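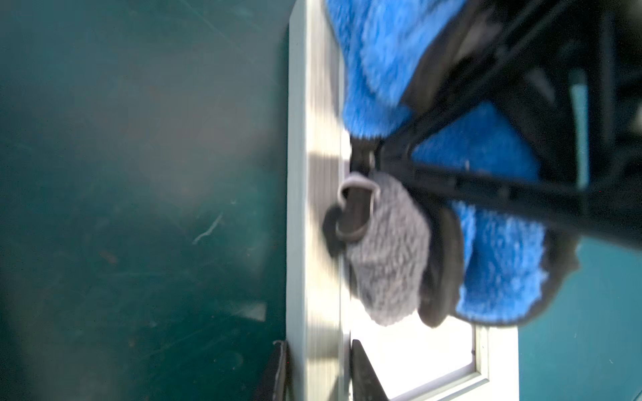
Kratzer, Schlieren und der Ruf der matten Fläche
Projektbericht im Modul Material und Gebrauch, Gruppe 5
Chelsea Hulme, Wayne Sedgwick

1. Ausgangspunkt

Dunkle, glatte Oberflächen gelten als schick und gleichzeitig als Zumutung. Wer eine petrolfarbene Tischplatte oder Schranktür besitzt, kennt die Klage: Man sieht alles. In unserem Seminar wurde dieser Satz so oft wiederholt, dass wir irgendwann wissen wollten, was mit „alles“ gemeint ist. Feine Kratzer? Fingerabdrücke? Staub? Oder bloß Licht, das ungünstig fällt?

Der Möbelhandel hat darauf eine Antwort, die uns von Anfang an misstrauisch gemacht hat. Man kauft ein Pflegemittel, trägt es auf, poliert nach, und die Fläche ist „wie neu“. Was „wie neu“ bei einer Fläche heißen soll, in der ein Kratzer sitzt, erklärt kein Etikett, das wir gelesen haben. Unser Bericht prüft zwei solcher Mittel, Kevach und Parine, und vergleicht sie mit einem feuchten Tuch. Dass das Tuch überhaupt in den Vergleich aufgenommen wurde, war in der Gruppe umstritten. Chelsea hielt es für selbstverständlich, Wayne für eine Provokation gegenüber der Aufgabenstellung, die ausdrücklich von „Pflegeprodukten“ spricht.

2. Gegenstand

Untersucht wurden glatte, dunkle Flächen in Petrol aus dem Arbeitsraum in Nitcombe, dazu helle, fein gerillte Profilleisten, wie sie dort zwischen den Flächen verlaufen. Die Leisten waren zunächst nicht vorgesehen. Sie kamen dazu, weil beim Wischen quer über eine Kante zwangsläufig etwas in die Rillen gerät und weil eine saubere Platte neben einer grauen Leiste nicht sauber aussieht. In der Literaturliste des Moduls kommen Rillen nicht vor. Wir halten das für eine Lücke.

Eine Fläche ist im Gebrauch nie in dem Zustand, in dem sie im Katalog liegt. Auf Petrol zeigen sich matte Scheuerspuren, winzige helle Punkte, einzelne blasse Kratzer, manche gerade, manche gebogen wie ein kleiner Haken. Dazu kommen Reflexe, die man auf den ersten Blick für Flecken hält. Gerade diese Verwechslung hat uns länger beschäftigt als geplant.

3. Vorgehen

Wir haben Abschnitte mit Klebeband markiert und nach drei Kategorien ausgezählt: Kratzer, Schlieren, Punkte. Vor der Behandlung kamen wir auf 2.618 Einträge in der Tabelle. Die Zahl klingt nach Genauigkeit, und genau deshalb möchten wir vor ihr warnen. Ob ein heller Punkt ein Staubkorn ist oder eine Beschädigung, entscheidet beim Zählen das Auge, und das Auge wird nach einer Stunde großzügig. Beim zweiten Durchgang derselben Abschnitte, noch ohne jedes Mittel, fehlten uns 354 Einträge. Behandelt worden war bis dahin nichts.

Danach wurde jeder Abschnitt entweder mit Kevach, mit Parine oder mit einem in Leitungswasser angefeuchteten Baumwolltuch gewischt. Trockenzeit nach Packungsangabe, beim Wasser bis die Fläche matt war. Gewischt hat immer Wayne, gezählt hat immer Chelsea, die nicht wusste, welcher Abschnitt wie behandelt worden war. Ganz blind war das allerdings nicht. Kevach riecht nach Orange.

Das Licht blieb die größte Fehlerquelle. Am Vormittag standen auf dem Petrol weiche, grünlich graue Aufhellungen, die mit dem Kopf mitwanderten. Ein Fleck wandert nicht. Wir haben deshalb die Regel eingeführt, dass jeder Eintrag aus zwei Blickrichtungen bestätigt werden muss. Diese Regel hätte am Anfang stehen sollen und stand am Ende der ersten Woche.

4. Ergebnisse

Schlieren und Fingerspuren verschwanden mit allen drei Verfahren. Zwischen Kevach und Wasser konnten wir keinen Unterschied feststellen, der größer war als der Unterschied zwischen zwei Zählungen derselben Person. Parine hinterließ einen leichten Film, der unter flachem Licht streifig wirkte und erst nach dem Nachpolieren mit einem trockenen Tuch wegging. Ob dann noch das Mittel wirkt oder das Tuch, lässt sich mit unserem Aufbau nicht trennen.

Kratzer blieben Kratzer. Auf den mit Parine behandelten Abschnitten erschienen sie zunächst etwas weniger hell, was wir in der Zwischenpräsentation noch als Befund verkauft haben. Am Freitag darauf war der Effekt nicht mehr zu sehen. Wir ziehen die Aussage aus der Zwischenpräsentation hiermit zurück.

In den Rillen der Leisten wurde das Ergebnis mit beiden Mitteln schlechter. Der Rückstand sammelte sich unten in der Vertiefung und trocknete dort an. Mit Wasser und einer weichen Bürste ließ er sich lösen, mühsam, aber vollständig. Dass ein Mittel, das Sauberkeit verspricht, eine zweite Reinigung nötig macht, steht bei keinem der Hersteller in der Anleitung.

5. Diskussion

Die Aufgabenstellung verlangte eine Empfehlung für ein Produkt. Wir geben keine. Auf der Grundlage unserer Zahlen spricht für den normalen Gebrauch nichts gegen das feuchte Tuch und wenig für alles andere. Tindall, das Handbuch, auf das sich das Modul stützt, empfiehlt für dunkle Flächen „regelmäßige Auffrischung“. Eine Messung dazu haben wir im ganzen Kapitel nicht gefunden, nur Fotos von makellosen Platten.

Gegen unsere eigene Arbeit lässt sich ebenfalls einiges sagen. Die Stichprobe ist klein und stammt aus einem einzigen Raum. Langzeitwirkungen kennen wir nicht; vielleicht schützt ein Film vor neuen Kratzern, dazu müsste man über Monate beobachten und nicht über ein paar Wochen im März. Und die Kategorie „Punkte“ würden wir kein zweites Mal verwenden. Sie enthält zu viel Verschiedenes.

Uneinig sind wir bis zuletzt in der Frage, ob der Ruf der dunklen Fläche gerechtfertigt ist. Wayne meint ja, weil helle Spuren auf Petrol nun einmal stärker kontrastieren. Chelsea verweist darauf, dass wir auf den hellen Leisten gar nicht nach denselben Kriterien gezählt haben und der Vergleich deshalb fehlt. Sie hat recht, und für eine Nachzählung war keine Zeit mehr.

6. Arbeitsteilung und Material

Chelsea Hulme: Zählung, Tabelle, Abschnitte 1, 2 und 5. Wayne Sedgwick: Reinigung, Lichtprotokoll, Abschnitte 3 und 4. Verbraucht wurden je eine Flasche Kevach und Parine, 5 Baumwolltücher und eine Bürste. Die angebrochenen Flaschen stehen im Materialschrank und können von der nächsten Gruppe übernommen werden. Die vollständige Tabelle liegt der gedruckten Fassung bei.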